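Home | Fiction | Essays | Archive | Submit

The Hearing Officer

The Office of Public Conduct for the Municipality of Serden occupied the second floor of the former customs building, and its hours were posted on the door. Complaints concerning the constabulary were received between 9 and noon. Complaints concerning the Office itself were received at the constabulary.

Golshifteh Hosseinzadeh had served as hearing officer through two administrations. Her duties were set out in the Charter of Conduct, a gray volume of thirty articles, and she had performed them without correction. She read each complaint aloud to the person who had written it. She asked whether it was accurate. She then read the reply of the constabulary, which had been prepared in advance, and entered the matter as heard.

In November the Office received a complaint from the Zamani district. It concerned the removal of a bench from the corner of Tultden Street. The complainant, a retired tram conductor, stated that constables had taken the bench away at night and had instructed the persons sitting on it to proceed to their residences. Several of those persons had replied that they had no residences. They were instructed to proceed regardless.

The conductor attended in his uniform coat. The hearing officer read his complaint to him.

"Is this accurate?" she asked.

"You read it better than I wrote it," he said.

She recorded this as an affirmation and opened the reply. The constabulary stated that the bench had been found to encourage remaining. Under Article 9, any fixture that encouraged remaining could be relocated in the interest of general movement. The bench was now held at the Henano depot, where it could be viewed by appointment.
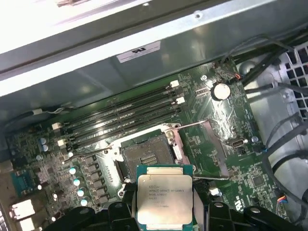

"What is general movement?" the conductor asked.

"The Charter leaves that term to the constable on duty," the hearing officer said.

He considered the matter for some time. He had driven and conducted trams for most of his life, he told her, and he had always understood that people moved in order to arrive at a place where they could stop. The hearing officer advised him that remarks on the purpose of movement fell outside the scope of the complaint. He could submit them separately. There was a form.

He asked for the form. She gave it to him, and he sat down on the chair beside her desk to fill it in.

At noon the Office closed. The conductor was still writing. The hearing officer informed him of the hour, and he thanked her and continued. She consulted the Charter. A complainant could be removed from the premises only by a constable, and a constable could enter the premises only at the invitation of the hearing officer, made in writing and read aloud to the person concerned.

She took out a sheet of paper and wrote the invitation. It was a short document. She had written nothing in her own words in that room before, and she was surprised by how many of them belonged to the Charter. She read it over silently. Then she placed it in the drawer with the stamps.

At two o'clock a woman from the Zamani district came up the stairs with a boy and asked whether this was where one could sit. The hearing officer told her that the Office was closed. The woman looked at the conductor in his chair. There was a second chair by the window, and a long table meant for the inspection of maps, and the radiators had been lit since morning.

"Do you wish to make a complaint?" the hearing officer asked.

"Do I have to?"

"It is the customary reason for being here."

The woman took a form. By evening the forms on the counter had been used up, and people were writing on the backs of old notices. The constabulary telephoned at six to ask why the lights were on. The hearing officer replied that complaints were being received. She was asked how many. She looked down the length of the map table, where the boy had fallen asleep on his sleeve, and said that she would have to read them first, each one aloud, to the person who had written it.

The line was quiet. Then the constable asked how long that would take, and she told him that the Charter set no limit.

She hung up the receiver and called the first name.

30 comments | 1,000 shares

Recent Fiction
The Permit for Whistling
Night Court, Lower Bridge
What the Bailiff Carried
An Inventory of Keys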